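Threads › Household › Kitchen storage

Search posts Search Go

Utensil storage, continued. The drawer by the cooker was full, so the eating and serving tools are moving to a caddy on the table. Notes follow, mainly for anyone with the same shortage of drawers. 1/

Sorting came first. Everything went into one of two groups: used daily, used less than daily. The second group is in a box on top of the wardrobe and can stay there until May. If something is wanted before then it comes back down and keeps its place. 2/

The caddy is light blue plastic with several compartments. I had been looking at the Gekcombe rack, which is steel and heavier, but it is 4 cm too deep for the shelf I wanted. Plastic weighs less and wipes clean. It also tips more easily if all the long items go on one side, so distribute them. 3/

Long wooden items go in upright, with the end that touches food at the top. Handles down, bowls up. A wooden spoon stored bowl down sits in whatever has drained to the bottom, and wood holds on to water for longer than you would expect. 4/ 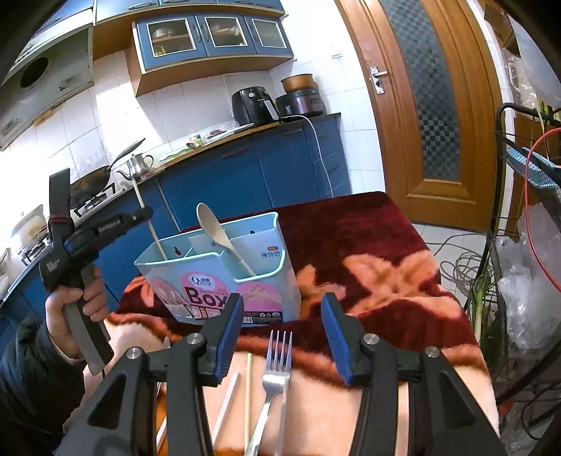
Wooden spoon in, fork and chopsticks still to go. Label not yet removed.

Chopsticks are the awkward case. Stored loose with forks they slide between the tines and come out in ones. Give them a compartment of their own, thick ends down, and do not fill it. If a pair has to be pulled hard, there are too many pairs. 5/

Forks: tines up or tines down is a matter of taste in a dishwasher. In a caddy I put them tines up, for the same reason as the spoon. People with small children will want the opposite and should ignore me. 6/

On drying. I oil the wooden pieces with Tundow board oil, one thin coat, left for 8 hours and then wiped. The 100 ml bottle is enough for a long time. Two coats on the same day stay tacky – I have made that mistake with a chopping board and had to sand it back. 7/

The table has a plush cloth on it, dark red with big flowers. Good for noise, poor for crumbs and worse for anything wet. Utensils therefore dry on the worktop first and only then come across. A caddy with drainage holes would need a tray under it on this surface. 8/

Worktop position was considered and rejected. The air fryer and the cooker already have that stretch, and the cooker vents steam. Wood next to steam is the same problem as wood in a puddle, only slower. The air fryer also wants clear space behind it – check the manual for yours. 9/

Thin sticks are a separate category. They are too light to stay upright in a wide compartment and lean out at whatever angle they like. A narrow cup holds them better, and one is handy for stirring something small without dirtying a spoon. 10/ 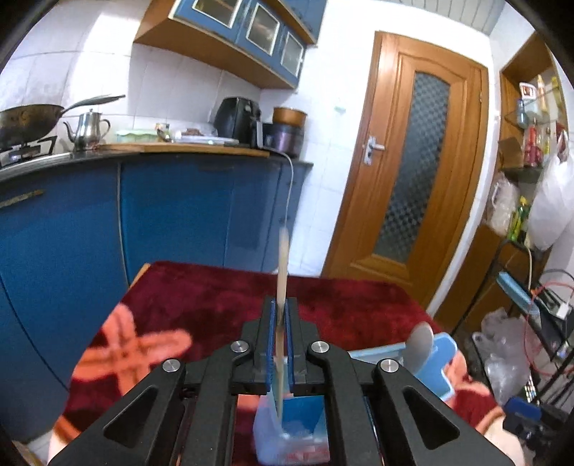

Rezende: I keep mine in a tall jam jar with 11 dried beans in the bottom. Stops the thin ones slipping about, and you can tip the beans out when you wash it.

Beans noted. I would swap them for glass beads, which survive washing, but the principle is sound. Plovomthorpe market usually has beads on the haberdashery stall. Will measure the inside of the cup before buying any. 11/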